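4. Comparing Two Cameras on the Street Course

Now for the fun part! With the simulator running and your Atow controller connected, you can put the Lisadeo wide camera and the Khondokar narrow camera through the same drive and see which one suits your delivery robot.

1. Open the Gurkadora street course and choose clear daylight.
2. Set the camera tilt to 3 degrees down for both cameras.
3. Load the Lisadeo profile and set the field of view to 76.

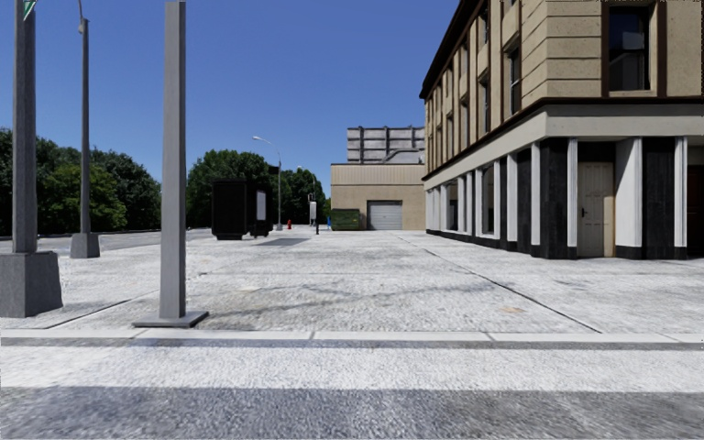
4. Save the profile before you load the next one. The controller keeps only one unsaved profile at a time, and it's no fun typing those numbers in twice.
5. Load the Khondokar profile and set the field of view to 70.

NOTE: Keep the frame rate at 10 for both. A faster rate on one side makes the comparison meaningless.

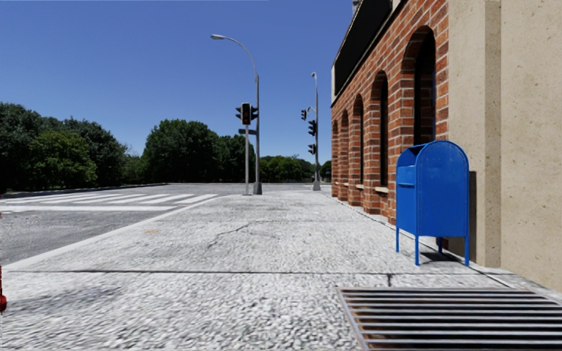
6. Turn on the obstacle overlay and let the controller label what it finds. Start with the big, easy shapes and work toward the thin ones. A blue mailbox on four thin legs is a wonderful test, as a weak setting may box the body and miss the legs completely. Check flat things too: the drain grate should be labeled as ground, and so should the crack in the sidewalk.
7. Write down any missed or extra labels, then switch profiles and repeat from the same starting point.

CAUTION: Don't change the speed limit while the overlay is on. Stop the robot first.

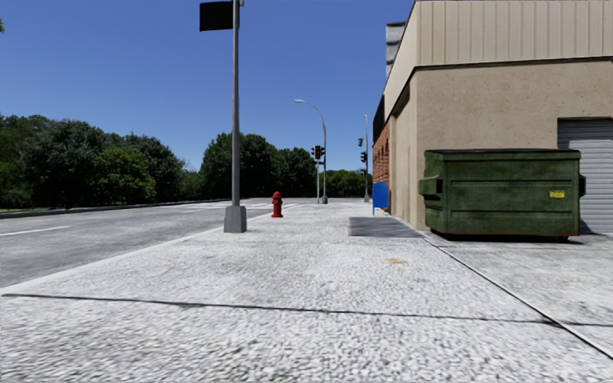 Sidewalk view with dumpster, hydrant and curb.

8. Open the depth panel and compare near and far readings. Small differences up close are fine, but a jump between one reading and the next means the profile didn't load fully. Reload it and try again.

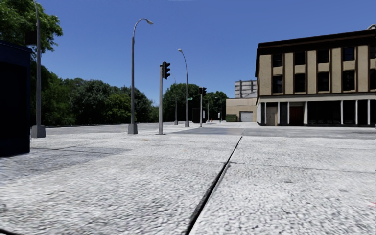
9. Finish with the long-range check, my favorite of the whole set. Pick targets at several distances and zoom the log view on each one. Street lamps that recede across the plaza work really well for this, and so do the traffic signals. If you want a tough one, try the tiny red object low down between the distant poles and see which camera gives you enough to put a name to it!

NOTE: Export both logs before closing the course. Closing it clears the overlay history.

We use cookies to remember your manual language. Accept | Settings

© Gurkadora Guides | Contact support | Back to top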